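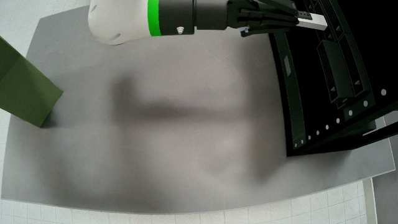

Dirnier tests two grippers for rack module work

July 11, 2022

Automation firm Dirnier has finished a simulated comparison of two grippers for handling modules in equipment racks and will move one of them to hardware trials. The company ran 3902 attempts at the task, split evenly between the Stemow and the Yimer, using the same arm and the same controller settings for both.

The Stemow was the quicker of the two, but it failed more often when the module sat close to its neighbor. The Yimer needed more time to close and lost fewer grips. Dirnier said most of the failures with either gripper came in the last stretch of the approach, when a small error in wrist angle brought one finger into contact before the other.
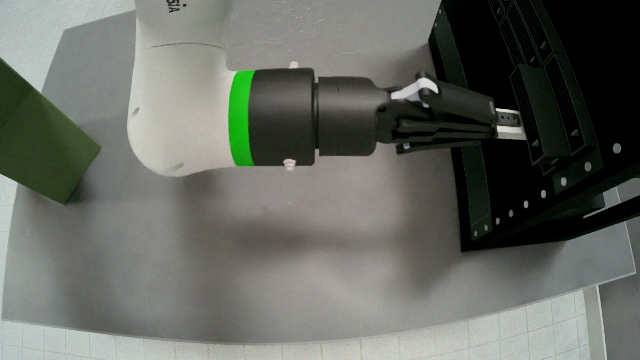

Fingertips were changed four times over the course of the work. The first sets were smooth and let modules slide during the pull. Later sets had more surface texture, and the company kept the last of them for the final round of 200 attempts per gripper. In that round the Yimer failed 4 times and the Stemow 58.

The simulation was set up in April with Flester, a software supplier that also provided the contact model. Engineers at the two companies disagreed at first over how much friction to allow between the fingertips and the module housing. They settled on a range of values instead of a single figure, and each attempt drew from that range at random.

Dirnier has not set a price for a finished system. The hardware trials will use the Yimer only and will start with one rack and one type of module. The Stemow remains in use on the company's packing cells, where parts are spaced farther apart and speed counts for more. A report on the simulated runs is available from Dirnier on request.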